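4.2 Grasp point selection on wrapped objects

The planner described in Section 3 expects a closed surface mesh. That works for boxes and tins, but film and foil return broken depth, and the mesh builder fills the gaps with flat patches that do not exist. In early runs of Waltotach the planner would often choose one of these patches as a contact, because a flat patch scores well on normal alignment.

We therefore added a second route through the software, which we call Farik. Farik does not build a mesh. It takes the colour image from the gripper camera, segments the object nearest the line between the fingers, and fits a coarse outline to it. Candidate grasps are placed across the narrow parts of the outline - a neck, a stem or a gathered base - and ranked by width and by distance from the current finger position. Segments lying beyond the table edge are dropped before ranking, and so is any segment that touches a second gripper.

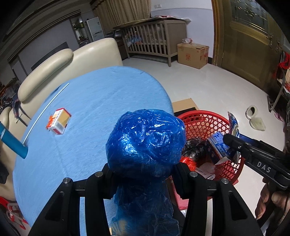

Figure 9. View from the gripper camera with a bundle in crinkled blue plastic between and above the fingers. The wrapped base is narrower than the rounded top. A second gripper is at the right, pointing towards a box in a red basket.

The view in Figure 9 is hard for the mesh route for two reasons. The highlights on the plastic are bright enough to be lost in depth, and the light blue cloth is close in colour to the wrapping. Farik separates the two mainly by texture, as the cloth is mottled and the plastic has sharp folds. The outline it needs is only a rough one, so small errors along the creases have little effect on the ranking.

The segmentation network was trained on 2000 frames labelled by Benedicta Asamoah and Angus Ormsby, using the Plundero labelling tool. Frames where the two disagreed on the object boundary were labelled again by both. A further 540 frames from rooms not used in training were held back for testing.

The choice between routes is made once per approach. If too much of the depth inside the segment is missing, Farik is used; otherwise the mesh planner runs as before. We tried switching during the approach but the target jumped between the two answers - the Whitcombe controller then slowed down at each jump. The threshold was set by hand and has not been tuned for each room.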